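4.3 Recording a demonstration by remote control

This section covers recording by remote control with the Midine hand controllers. For moving the arms directly by hand, see section 4.2. Both methods save the same type of file, and you can mix them in one task set.

Before you start

The Kedthorpe cell must be powered on, both arms homed, and the emergency stop within reach of the operator. The task used in this chapter is desktop computer service: one arm works at the fixture plate and the other works from behind the case.

CAUTION: Unplug the computer from mains power before placing it on the bench. Do not open the power supply unit.

CAUTION: Keep hands and sleeves out of the work area whenever the status light is amber or green.

Setting up the work

1. Lay the tower on its side with the side panel off and the open side facing up.
2. Set the fixture plate to the left of the tower. Leave enough space for the gripper to open fully at each post.
3. Move loose wires away from the part you plan to handle. A wire caught between the fingers will spoil the take.
4. In Swai, open Tasks, choose New, and type a name. Names can't be changed once the first take is saved.
5. Set the number of takes. The default is 10. For parts with a tight fit, such as memory modules, use 19 or more.

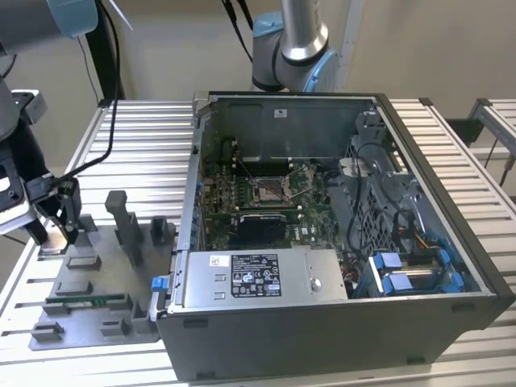

Can I start each take with the gripper in a different place?
Small changes in the start position are fine and usually help the trained task cope with a part that is slightly off. Keep the start point within 9 cm of the home position, and make sure the fingers are clear of the fixture before you press Record.

Recording a take

6. Pick up both hand controllers and hold them level. Squeeze the two side grips together to link them to the arms. The status light turns green.
7. Wait for the short tone, then press Record.
8. Bring the gripper over the part from above. Slow down for the last part of the move. Speed is limited automatically near the bench, but the limit does not protect small connectors.
9. Close the fingers with the trigger. Stop pulling when the force bar reaches the first mark.
10. Carry the part to its target, line it up, and lower it. If it does not seat, lift it clear and try again in the same take. Corrected attempts are useful and should be kept.
11. Open the fingers, back the arm away, and press Record again to stop.
12. Mark the take Good, Corrected or Discard.

Note: Release the side grips at any time to freeze both arms. The recording continues while they are frozen. Discard any take with a freeze longer than 3 seconds.

Note: If the arm moves the opposite way from your hand, the view is set to Rear. Change it to Front under Settings > Operator.

Between takes

Return the part to its starting place yourself only after the status light goes off. Swai waits for you to press Ready before it powers the arms again. Check that the tower has not shifted on the bench. If it has, run Locate Case from the side menu before the next take. Takes recorded before the shift are still valid.

An operator new to the controllers should expect to discard most of the first session. Arturo Lo Presti at Mernetti support can review early takes if you export them with the Include Force Data box checked.

When all takes are marked, go to section 4.4, Trimming and labeling.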